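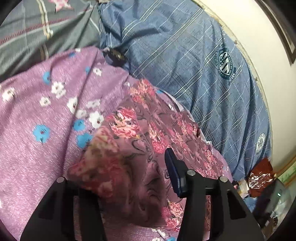

Roses, bunched up on the bed.

April 30, 2025

Quick one as I've got to be out the door in a bit and my hair's still full of lake. Did the Wandeo swim. Did it!! Finished, not last, wasn't sick. Three things I'd have happily put money against back in November.

For anyone new, I couldn't really swim until I was forty one. I could do the thing where you keep your head up and look cross. Widths. Then Comfort Darko from work got me along to the Humura swimmers, who have the end two lanes at the leisure centre on a weekday evening, and I've been going ever since apart from the month with the ear.

The short course is 1,000 metres. Out to the yellow buoy, along, back in to the jetty. The long one goes round the island and I'm not doing the long one so don't start.

Kit first because people asked last time. Borrowed wetsuit, a bit big in the shoulders. Goggles, the old ones, as the new ones leak on the left however much I fiddle with the strap. Two hats. Earplugs. Flip flops for the walk down, which I then left on the jetty and had to go back for. Talc for getting the suit on, forgot it, used a carrier bag over each foot instead and that works a treat. Somebody should have told me about the carrier bag years ago.

Registration was in the sailing club hut. You queue on the left for short course, on the right for long, and there's no sign for this so everyone queues in the middle. My number was 1,439. There were not that many of us, over 200 I think they said on the loudhailer, so goodness knows how they number them. They write it on the back of your hand in marker and it is still there now. I've had two showers.

Then the briefing. Ebenezer Dogbe did it again, stood on a chair. Keep the buoys on your right, if you're in trouble roll on your back and put an arm up, don't hang on the kayaks unless you need to, if you do need to then hang on and don't be proud. He says it the same way every year apparently. I found it very calming. Afia next to me was eating a banana the whole way through it and asked me afterwards which side the buoys were on.

The water. Cold. They had it chalked up on a board but somebody had leant a bike on the board so I can't tell you the number. Cold enough that my face hurt and I did that silly gasping for the first minute. Comfort's trick is to go in early, up to the neck, blow bubbles, get the gasping over with before the hooter. I did this and it mostly worked. I'd still call the first bit horrible.

Went off at the back. Properly at the back, let them all go. Last summer I did the little one at Plundar and got in the middle like a fool and somebody swam right over my legs, and I spent the rest of it doing breaststroke and being upset. So this time I counted to ten in my head, then went. Lovely clear water in front. Well, not clear, brown. But empty.

First stretch to the yellow buoy was fine. I was breathing every two which Kamol would tell me off for. (Kamol Wongsuwan coaches our lane. He wants every three. I can do every three in the pool and I can't do it when there are waves going in my ear, sorry Kamol.) Kept looking up to check where I was going, every six strokes or so, and every time I looked the buoy had moved. It hadn't. I swim to the left. I have always swum to the left, I just never knew it because a pool has a wall.

Along the top was the hard bit. Wind had got up and it was choppy straight into my face on the breathing side, so I swapped to the other side, which I'm bad at, and swallowed some. Coughed. Rolled on my back for a bit like Ebenezer said and looked at the sky and a kayak came over. Nice lad. Asked if I was alright, I said yes thank you, he said take your time, I said I am. Then he told me I was pointing at the car park. Fair enough.

Turned round. Got going again. And then a strange bit where I stopped thinking about it, no counting, no Kamol in my head, just arms. I don't know how long. Could of been two minutes. When I looked up the last buoy was right there and I could hear Dede on the bank yelling. Dede Akolgo has a voice that carries over water like you wouldn't beleive.

The getting out is undignified. There's a ramp with green slime on it and two people in waders who grab you by the elbows. My legs had gone. I said thank you to both of them several times and then sat down on the grass in somebody else's spot.

Time, for those who like a time: I haven't got one. My watch says I swam for eleven minutes and then went for a cycle. Proper results will go up on the noticeboard and probably the club page when someone gets round to it. I beat the man in the orange hat and that'll do.

Afia came in a good while before me, banana and all, and went the right side of the buoys. Comfort did the long course and was dressed with a tea in her hand before I'd found my flip flops. There was soup, leek and potato, and not enough rolls. If you go next year, take your own roll. And take change for the car park, the machine wouldn't do cards.

What I'd do differently. Eat earlier, I had porridge too late and felt it. Practise looking up in the pool even if people stare. More jumpers for after, I had one and needed three. Woolly hat. A flask, so as not to be stood in the soup queue shaking. And the shoulders of that suit let water in every time I reached, so I either need my own or to grow.

Ear is fine by the way, thanks to everyone who asked.

Oh and Arthur. My brother's dog, came along to watch, barked at every single swimmer getting out bar me. Slept all the way home across my lap and I smell of him as well as the lake.

Back in the pool this week, usual lanes. Kamol says we're doing kick drills so I may have a sore knee, haven't decided. Right, late, going. Will add the result when it's up.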